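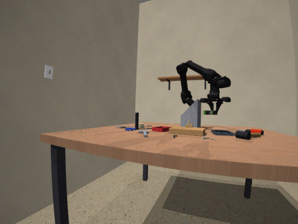
Home Products Interviews Archive Contact

Riton sells one thing: a simulated workbench. Customers get a room, a table, an arm with a gripper, and a box of small parts to practice on, all in software. The company's lead developer spoke with us by phone on August 8, 2021, a few months before the second release, which is due in November.

The first version was written for a single client, Pemard, which wanted to try out sorting jobs before buying hardware. "They had a floor plan and no robot," the developer said. "They wanted to know if an arm could reach both trays without moving the table. We built them a table."

That job became the kit. It now ships with 348 part models – screws, brackets, handles, pegs, trays and so on – and 512 starting layouts. A customer can run a layout as it comes or move things by hand first.

We asked why the rooms are so plain. "The first one had plants in it," the developer said. "It slowed everything down and people kept asking us to take them out. Now you get walls, a floor, a shelf if you want one. The work is on the table."

Most questions from new users are about the gripper. The fingers can be set to different lengths, and the contact pads are a separate part with their own friction value.
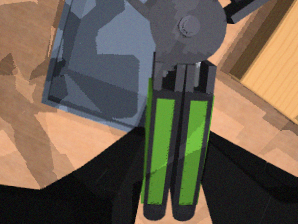
"People leave the pads on the default and then write to say the part slips," the developer said. "Change the pads first. I say that in every support call." The pads are colored so users can find them quickly in a close view, and the color can be changed in the settings file.

Shadows are another sore point. In the current release they have hard edges, and a customer training a vision system at Sakamoto complained about it. The developer agreed with the complaint. "Soft shadows are in the next version. They cost you speed, so you can turn them off."

The kit is sold by the seat, with support included for 2 years. Lemier, a reseller, handles orders outside the country. There is no free version, though schools can ask for a trial of up to 60 days.

We asked what the kit does badly. "Cloth, cable, anything that bends," the developer said. "If your job is folding towels, buy something else. Hard parts on a flat table, we're fine."

The support forum has 3537 posts, and the developer reads it most mornings.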